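Manipulation Studio - Handout 4: Picking Up Long, Thin Things
Farotum track, spring section

Welcome back! By now every team can pick up a cube, and most of you can do it with your eyes shut (please don't). Now we get to the fun part. Long, thin objects are where grasping starts to feel like a real craft, and I think this is the best lab in the whole course.

Why rods are different

A cube is forgiving. If you close the fingers a little off center, the cube slides over and everything still works. A rod has very little surface for the fingers to press on, and any weight above or below the grip acts like a lever. Grab it too far from the balance point and it will tilt, and once it starts to tilt it usually keeps going.

Three words you'll need in your lab notes:

Grip point - the spot along the rod where the fingers close.
Balance point - where the rod would rest level on one finger. Find it by hand before you touch the arm.
Roll - the rod turning between the fingers. Round rods love to do this.

Many rods aren't the same thickness all the way along, either. A bumpy or twisted section may hold well or may leave the fingers touching only the high spots, so try a smooth section first and compare.
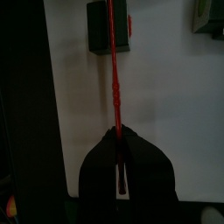 Fig. 1. Wrist camera view: red rod between the two fingers, textured section beyond the grip, rounded end showing in the gap.

Get used to reading the wrist view, because it's your best friend in this lab. Look at the line the rod makes against the fingers. If that line swings when you lift, your grip point needs to move. Remember that one camera tells you very little about tilt toward or away from the lens, so check from the side as well.

Lab task

Work in teams of 4. Each team does 21 lifts, split evenly over three grip points. Hold each lift for two seconds, then set the rod down. Log the grip point in millimeters from the rounded end, the closing force setting, and what the rod did. Keep the force setting under 300 for all runs - the Grosterura controller will accept more, but the finger pads won't thank you.

Write down the drops too! A log full of drops makes a great discussion.

For next time

Read the Te Moana notes on friction and bring your log. In March we start handovers, arm to arm, with the same rods.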